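A visit to the Riis exchange

The old telephone exchange at Riis opens its doors twice a year, and in October I took the train out to see it. I used to write billing software for phone companies, so I had spent years handling records that came out of buildings like this one and had only been inside two of them.

Riis is the last stop on the branch line from Jekusau. The exchange is a ten-minute walk from the station, a brick building with high windows and no sign apart from a small plate by the side door. Doors opened at 10 a.m. and there was already a short line. Tickets were sold from a folding table in the hallway, cash only, which caught a few people out.

The tour starts in the cable chamber, down a flight of steep steps. Every phone line in the district used to come in through the wall here, in thick lead-covered cables that split into thinner and thinner ones as they went up through the ceiling. Our guide had worked in the building from the age of 16 and knew which cable served which street. He said the chamber flooded one spring and they spent a week drying out joints by hand.

Upstairs is the main distribution frame, a steel rack that runs the length of the room, with the street side on one face and the exchange side on the other. The wires between the two are called jumpers. When a customer moved or changed number, somebody came in here and ran a new jumper, and they were supposed to pull the old one out. Judging by the thickness of the bundles, the old ones often stayed.

The switch room is what most people come for. The electromechanical switch was shut down long ago, but one section has been brought back to life, enough for 86 working lines. You pick up a phone at one end of the room, dial, and follow the call down the racks by ear. I dialed 2248, the number printed on the card next to the phone, and a bell rang behind me. A boy of eight or nine answered it and hung up. I tried it again later and got his sister. 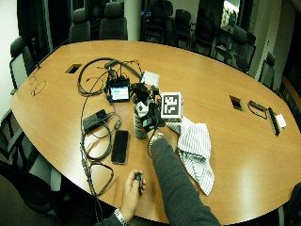
Lalenia

After the switch room there was a break for coffee, then a talk on what replaced all of this. The first digital switch at Riis took up a quarter of the floor space and was installed while the old one was still carrying calls. The changeover was done at two in the morning. Staff pulled plastic wedges out of the relays on one side and cut the lines over on the other, and the whole district was without service for 43 seconds. There is a recording of that night, mostly people counting and one loud cheer.

I was more interested in the billing side, and it got less time than I had hoped. In the old system each line had a mechanical meter, and the meters were photographed on film once a month. Clerks at the regional office in Rurnivberg read the numbers off the film and typed them in. If a customer disputed a bill, someone had to go and find the film. I have worked on systems that replaced that process, and we still had a field in the database called "film ref" that was always blank. Now I know what it was for.

The digital switch wrote call records to tape, and the tapes went to Rurnivberg by van. One of the tape drives is on display on the upper landing — the label on the front still gives the order for changing reels.

A few practical notes. The stairs to the cable chamber are the only way down, so that part isn't possible with a wheelchair or a stroller. The switch room is loud when several calls go through at once. There is no food apart from cookies with the coffee, and the bakery near the station closes at noon. Trains back to Jekusau run once an hour. The next open day is in the spring, and the meter room, closed for roof repairs when I went, should be part of the tour by then.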